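The box with two sides

Small open-fronted shelves have moved off the wall and onto the desk, the bench and the hall table. Most of the good ones have a single divider.

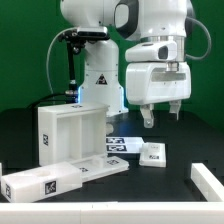
Danai Manolakis reckons the divider is the whole point, and that a box without one is a place where things go to lie down. She had an undivided one on her desk for years and the papers in it slid over every time she took one out. With a wall up the middle, each half is narrow enough that a few envelopes will hold each other up.

The type is simple. A top, a base, two sides, a back and a wall in the centre, left open at the front so that you can see into both compartments from where you sit. In white it goes with most things. Stood upright it makes a pair of tall slots, and laid on its side it becomes two low shelves, one over the other. People who own one tend to try it both ways in the first week and then leave it alone for a long time.

It has been made by school woodwork classes for generations, usually for letters, and for a while you could hardly give the old ones away. The second-hand shop in Drulia used to keep a stack of them out the back near the picture frames. Now they go in the front window. Nektarios Raptis, who runs the shop with his brother, puts the change down to kitchen tables being used for work. People sit down at seven in the morning, need a few things within reach, and have to clear the lot before tea. A box can be picked up with everything in it and put on top of the fridge.

That asks something of the box. It has to be light when full, and it has to be stiff enough that the sides don't splay when you lift it by the top. At Karamanlidis, a small joinery on the road out of town, the desk boxes are made between kitchen jobs from whatever sheet material is left over. The back panel is let into a groove on all four sides. Grigoris Athanasiadis, the foreman, showed me one with the back left off and pushed gently on a top corner, and it leaned over like a tired fence. With the back in, he could stand it on the floor and sit on it.

He did sit on it, for the length of a phone call.

What goes in

Most of what has been written on desk storage starts with sorting. Tip everything out, make piles, throw away one of them. It works well enough on a drawer. A two-sided box needs a different kind of decision, and a smaller one, about what each side is for.

The commonest split I came across was in and out. Mail that has arrived goes on the left, mail that has been dealt with goes on the right until somebody files it. It's an old office habit and it suits a household with one person doing the bills. In a household where two people do them, it falls over within a month. Several couples told me they had given up on in and out and simply taken a side each.

Tall and short is the split I would suggest to anyone starting out. Put things that stand by themselves on one side – notebooks, a folder, the tablet – and everything that needs a container on the other. Find a jar or a tin that fits the second compartment with a finger's width to spare on either side. Pens, scissors and the tape measure go in the jar. The space above it is wasted, and it's tempting to fill it with a second little shelf. I did, with a piece of offcut resting on two battens, and spent a winter knocking the pens out every time I reached for them.

In a kitchen the same box does well for chopping boards and baking trays, provided it is deep enough front to back. Trays are long and will hang out over the bench. The rule at Karamanlidis is that a third of a tray can stick out before it becomes a nuisance, and I have found that about right. Put the heavy boards on the side nearest the wall. Tea towels are no good in one of these, as they slump.

In a hall it can take hats and gloves on one side and the dog's things on the other. The only trouble is grit. An upright box has a floor at the bottom of each compartment with corners a cloth won't reach, so it wants turning over and tapping out every so often. I line mine with a strip of cork cut a little short, which lifts out.

Where to put it

Stand it towards the back of the table and off to one side, with the open front turned slightly in to face the chair. Square to the edge looks neater and is harder to use. You end up reaching across yourself to get into the far compartment. Left or right depends on the hand you write with, and the answer is the opposite of what most people expect. The box goes on the side of the hand that isn't holding the pen.

Leave some clear tabletop in front. An open-fronted box has no door to swing, so it's easy to think it takes up only its own footprint, but a notebook has to come straight out before it can go anywhere else. Measure the longest thing you intend to keep in it and leave that much free. Mugs and phones will collect there all the same.

A white box on a dark table has one drawback, and it is fingerprints. The front edges take the worst of it, where a hand rests while the other one rummages. Daithí Phelan repaints his every second September with whatever white is left over from the skirting boards. A wipe with warm water and a drop of dish soap will do the job for the rest of us. Avoid the scouring side of the sponge, which leaves a dull patch that picks up dirt faster than before.

Glue or screws

If you're making one, the centre wall is the only part that calls for any care. The simplest method is to cut it to fit tightly between top and base, glue it and put two screws through from each end. The screw heads show on top, and on a painted box they can be filled. The better method is a shallow channel in the top and base, with the wall slid in from the back. It holds without screws and will never be crooked, though it takes a router or a good deal of patience with a chisel.

Some people leave the wall loose so they can take it out for a big job, the tax or a box of photographs. I was against this until I saw it done. A loose wall in a snug channel stays put perfectly well, and the cork strip keeps it from rattling. Cut it with the grain running up and down if you are using solid timber, or it will stick in wet weather.

Finish the inside before you put it together. This is the one piece of advice everybody at the joinery agreed on, and everybody admitted to having ignored it. Getting a brush into the back of a narrow slot is miserable work, and the paint runs down and sets in a ridge along the bottom where you most want it flat. Two thin coats with a small foam roller, masked where the glue will go, and leave the parts overnight before you assemble them.

Depth matters more than height. Eight inches front to back will take a notebook with its spine just inside the front edge, which is where you want it. Go deeper and small things migrate to the rear. A box that is too tall can be lived with, or cut down. One that is too deep becomes a cave, and you'll find last year's warranty cards in it.

When one isn't enough

Sooner or later most owners want another. The sensible thing is to make the second one to the same height, so the two can sit side by side and be treated as a run of four. The less sensible thing is to stack them. Two upright boxes stacked will stand happily on a level bench until someone leans on the table. If you must go up, lay the bottom one on its side so the weight is low, and put a couple of dabs of removable putty between them.

Lambros Antoniadis has gone the other way and cut his down. He had a row of them along the back of a workbench, each with its two compartments, and found that the ones at the far end were holding things he hadn't touched in a year. He kept one for the pencils and drawings and one for sandpaper, coarse on the left and fine on the right, and gave the rest to his sister for her seed packets.

Her seeds are now in planting order, spring on one side and autumn on the other. She has run out of room on the spring side and has been asking at the joinery whether the wall can be moved over.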